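Six weeks of sleep school (and I'm a convert)

I have been wanting to write this one up for ages, and now that I've finished the last session I finally can. I did a full course of CBT for insomnia, the structured kind with a workbook and a sleep diary and homework every week, and I loved it. Yes, loved! Even the awful second week.

Quick background for anyone new: I've been a bad sleeper since college, and last year it got to where I was seeing 3 a.m. more often than I saw my friends.
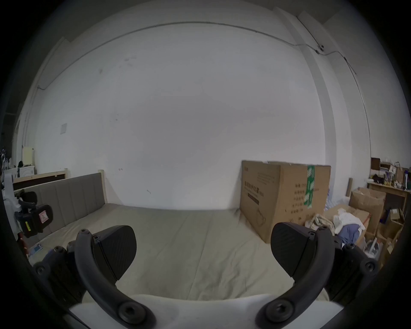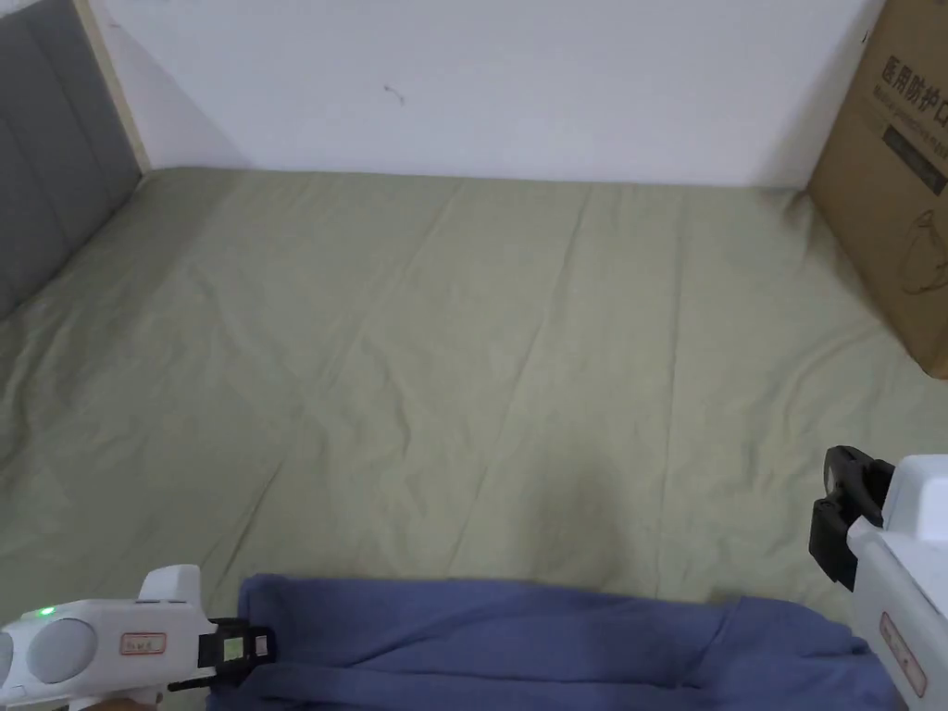 How I ended up in a class

My doctor mentioned it at a regular checkup. I'd gone in half hoping for a prescription, and she said she'd be glad to talk about that too, but the first thing she'd suggest was cognitive behavioral therapy made for insomnia. I had never heard of it. I'd done regular talk therapy after my divorce and got a lot out of it, so I figured this would be more of the same with extra questions about bedtime.

It's a completely different animal. The course I took runs out of Firkedside, the outpatient place across the river (the one with the terrible parking), and it's six sessions, one a week, mine on Saturday mornings. There were a few of us in the room and one psychologist who drew a lot of graphs. She barely asked about my childhood. She wanted to know what time I got into bed, what time I thought I fell asleep, and how long I lay there in between, and she wanted it in writing.

The diary

You fill it in every morning, and you're supposed to guess, no clock watching. They use an online version called Floron, which looks like it was designed in 2000 and works perfectly well. At the end of the week it adds everything up and gives you one number, your sleep efficiency, meaning the share of your time in bed that you spend asleep. A perfect 100 is something no living person gets, apparently. My first week came out awful. I was spending nine and a half hours a night in bed and sleeping for 455 minutes on my very best night, and the best night was a long way from the others.

Seeing it laid out like that was such a relief, though! I'd been telling myself I never slept. I was sleeping, in pieces, spread over a huge stretch of night like too little butter.

The awful week

So then they cut your time in bed. This is the part called sleep restriction, and you should do it with somebody qualified keeping an eye on you, especially if you have other health stuff going on or you drive for work. My window was 12:30 to 6:30. I'm a person who likes to be in pajamas by nine. I reorganized the spice drawer. I read an entire Boiko mystery standing up at the kitchen counter so I wouldn't nod off on the couch.

The other rule was getting up whenever I'd been lying awake for a while, going to another room, doing something dull, and coming back only when I was sleepy. My dull thing was knitting a scarf in a color I don't like. It's very long now.

By the end of that week I was cranky and weepy and I called in to ask if I could quit. The psychologist talked me through it on the phone, moved nothing, and told me to skip the long drive I had planned. Two nights later I fell asleep so fast I don't remember turning over.

The thinking part

I expected to roll my eyes at this and it ended up being my favorite. You write down the thought you have at 3 a.m. (mine: "tomorrow is ruined") and then you go look at what really happened on the days after bad nights. I went back through my work calendar. I'd given a good presentation on one of them! I'd run the Mostutetti fun run on another, slowly, but I ran it and ate the pancakes afterward. The thought still turns up some nights. I just don't get into an argument with it anymore.

There's also worry time, where you sit down for 30 minutes in the early evening with a notebook and do your fretting on purpose. I usually run out of material and start a grocery list.

Where things are now

My window has crept out to 11:15 to 6:30, and I still have a bad night here and there. Last Tuesday was one. I got up, knitted four ugly rows, and went back to bed.

If you're thinking of trying it, ask your doctor whether there's a group near you, and ask how long the waitlist is while you're at it. Mine took until June. I'm happy to answer questions in the comments, and I'll put up the recipe for the evening oat thing later this week, because three of you have already emailed me for it.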